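Carklow Folding Notes: README

Version dated 10/10/25. Maintained by Nikau Rewi and Carleen Tautahi.

We use cookies to remember your settings. Accept | Manage

Print this page | E-mail this page

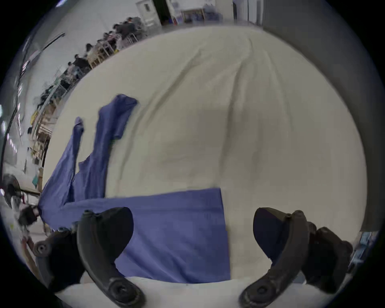 ## What this is

Carklow Folding Notes is a set of written records about folding work clothes by hand on a covered table. Each record covers one garment, from the time it is put down to the time it goes on the pile. The clothes are mostly plain tops and pants of the kind worn in clinics and care homes, plus a few aprons. A blue garment on a white sheet, lying partly flattened with some of the cloth still bunched, is a typical state for the `spread` stage described further down. Records at that stage are the longest, and they are the ones we get the most mail about.

## Contents

- `records/` has 125 plain text files, one per garment
- `terms.md` has the list of words we use for parts and folds
- `piles.csv` says which pile each garment ended up on
- `changes.md` has corrections since the first release

The file names are the garment number and nothing else. Numbers were given in the order the clothes came out of the bags, so tops and pants are mixed together.

## The table

All records were made at a Hinduvwood table in the Carklow laundry room. The table is covered with a white sheet, pulled out flat before each session and left alone after that. Wrinkles in the sheet were not smoothed between garments. If a wrinkle got in the way of a fold, the record says so under `notes`.

An earlier cover was a Carré tablecloth with a raised pattern. Cloth dragged on it. The 6 records made on that cover are kept, with `cover: old` in the header.

## Stages

Every record is split into 4 stages, always in this order:

1. `drop`: the garment is put on the table as it comes.
2. `spread`: legs or sleeves are found and pulled out, and the body is opened up.
3. `fold`: sides in, then bottom to top. Pants are folded leg over leg first.
4. `stack`: the garment goes on its pile with the folded edge facing out.

A garment can go back from `fold` to `spread`. When it does, the second `spread` is written as a new entry below the first one. Do not merge them when you count entries.

## Words we use

**Strip**: any long narrow part when it is not yet clear if it is a leg or a sleeve. We added this word late. Carleen went back through the older records and changed them where the writer had plainly been guessing.

**Panel**: a broad flat part of the garment, front or back.

**Corner**: a squared end made by a hem or by a fold. If the writer knew which, it is in brackets.

**Bunched**: cloth gathered in more than one layer with no straight edge. "Creased" is a different entry and means one layer with a line in it.

## Known problems

Colors are the writer's own words. "Blue" and "light blue" may be the same set of clothes.

Times are missing from roughly 60 records. The wall clock was stopped and the people writing did not all wear watches. Please leave the field blank if you reuse the files.

Garments with drawstrings are uneven. Some writers tied the string before folding and some tucked it in. Nikau wants to settle this in November. Until then `string:` can be `tied`, `tucked` or empty.

The pile names in `piles.csv` are shelf names from the Tudent rack, which has been moved. They still work as labels.

## Use

You may copy and change the records for teaching, laundry training or your own study. Keep this file with them. Send corrections with the garment number and the stage, and quote the line you think is wrong.

Print this page | E-mail this page

## Comments

**pressroom_lou**
We fold pants the other way, waist down to the hem, and they sit better on a deep shelf. Is there a field for that?

**Carleen Tautahi**
Use `notes` for now. If more people send these in I will add a field.

**M. in the linen room**
The link to terms.md gave me an old copy without "strip" in it.

**Nikau Rewi**
Fixed, try it again.

**dot77**
Would like to see fitted sheets next please!!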